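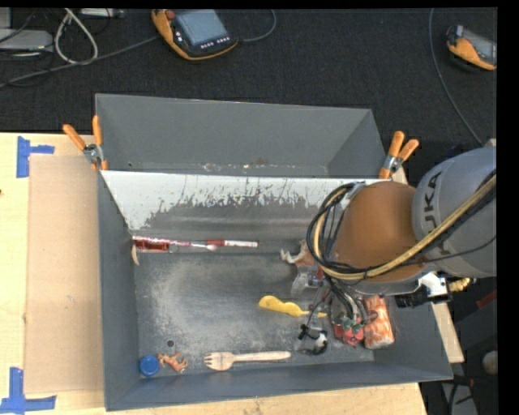

How much of the September grant has been spent?
More than 60 per cent, nearly all of it on seed, fencing and the hire of a digger for the lower plots.

Pimow Community Orchard and Allotments
Progress report to the Prokus Fund, October 2020
Prepared by Heather Cartwright

Plots
The lower field is now marked out and 13 new plots have been let. Murali Iyengar has met each of the new holders and gone through the site rules with them. Two people on the waiting list asked to be moved to next year and we have agreed to this. The rent stays as it was.

Water
The old tank by the gate leaked at the seam and has been taken out. We had budgeted for a repair, but the quote was higher than the price of a replacement. The new tank is in and connected to the shed gutter. The standpipe on the upper path still runs slowly. Pylyp Yurchenko thinks the pipe is blocked near the bend and will dig down to it once the beans are cleared.

Orchard
Picking finished a week later than planned. The pears did badly again on the north side and Vasanthi Raju would like to take out the two weakest trees this winter. Most of the apples went to the school kitchen and the rest were pressed. We ran short of bottles and bought 200 more, which was not in the original budget. They came out of the small items line.

Fencing
The boundary along Plosex Lane is done except for the corner post. Rabbits are still getting in there.

Money
We ask to carry £3000 over to the spring for paths and the second gate. Clémence Joly has sent the receipts separately, apart from the digger hire, where we are waiting for a corrected invoice.

Next period
Clear the blocked pipe, set the corner post, order bare-root trees and fix a date for the site meeting.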